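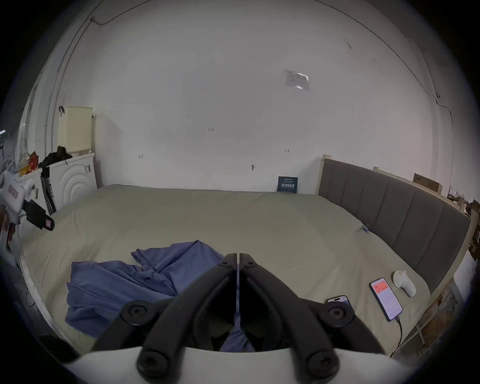 Figure 1. Rumpled blue cloth on a beige fitted sheet, with the gripper fingers in front.

3. Making tempeh in ordinary kitchens

3.1 Who cooked, and what they cooked

I have been making tempeh at home for years, badly at first and then less badly, so I should say up front that I came into this study with opinions. Colin Bellamy, my co-author, had never made a batch in his life when we started, and I think that helped. Whenever I wrote something like "drain until dry enough" in the instructions, he sent it back and asked me what on earth that meant.

We worked with nine home cooks in Zillov, all of whom already cooked vegan meals most nights of the week. Most of them heard about us through Vustero, the recipe-sharing board where I'd been posting my own (often ugly) results. Every cook made two batches. The first was plain soybean, hulled by hand and cooked on the stove. For the second they could pick any bean or grain they liked, and this is where things got fun! We got black-eyed peas, chickpeas, a mix of barley and red lentils, and one very ambitious attempt at whole fava beans that I still think about.

Everyone used the same starter, a powdered culture sold as Fevura, kept in the freezer until the morning of the batch. I would have loved to compare starters as well, but that's a different paper and I only have so many weekends.

3.2 The instructions, and how people bent them

The written recipe fit on a single page. Soak overnight, rub off the hulls, simmer until the beans are tender but still hold their shape, drain, dry, stir in a spoonful of vinegar, let everything cool to skin temperature, mix in the starter, pack it flat, poke holes, keep it warm. I wrote it the way I'd write it for a friend. Colin would like it noted that he asked for weights in grams and lost.

Bending began at the drying step. Some cooks rolled the beans in dish towels, some spread them on baking sheets in front of a fan, and one put them back in the empty pot over low heat and shook the pot until her arm got tired. I tried that last method myself afterward and I've switched over completely. The beans come out with a dull, slightly tacky surface, and the starter clings to them instead of sliding down into a puddle at the bottom of the bag.

Keeping the packs warm was the other place where people went their own way. An oven with only the light on was the popular choice. A cooler with a jar of hot water inside came next, and it works nicely as long as somebody remembers to change the jar. One cook kept her packs on top of the fridge and gave them an extra night, and I couldn't tell hers from the oven ones by taste. (Colin says he could. We didn't test him.)

3.3 Tasting

We held the tasting on a Friday evening at Tô, a small lunch place whose owner let us have the kitchen after closing. Each batch was sliced thin, steamed, and pan-fried in a little neutral oil with salt and nothing else. I wanted to use a marinade, I really did, but soy sauce and garlic would make a cork taste good.

Tasters wrote their notes in their own words before anyone talked. I grouped the notes later by hand, and the words that kept coming back were "mushroom," "nutty," "bready" and, for the chickpea batches, "sweet." Bitterness came up mostly with the thicker packs. My hunch is that the middle of a thick pack gets too hot once the mold is going strong and makes its own heat, but we didn't put probes inside the packs, so a hunch is all it is.

The barley and lentil mix was the favorite of the night. It fell apart a bit in the pan, which the tasters didn't seem to mind, and the crumbly edges got wonderfully crisp. The fava beans had been left too large and the white growth only bridged them in patches. Split favas would probably do better, and the cook who made them has already told me she's trying again.

3.4 Things I would change

Next time I'd ask for a note every few hours during the warm stage. Several cooks slept through the part I most wanted to hear about, and I can hardly blame them. I'd also give a maximum thickness for the pack in plain terms, such as "no thicker than your thumb," and I would let Colin have his grams. The cooks' own changes to the recipe are listed in Section 4, along with the bean-by-bean tasting notes.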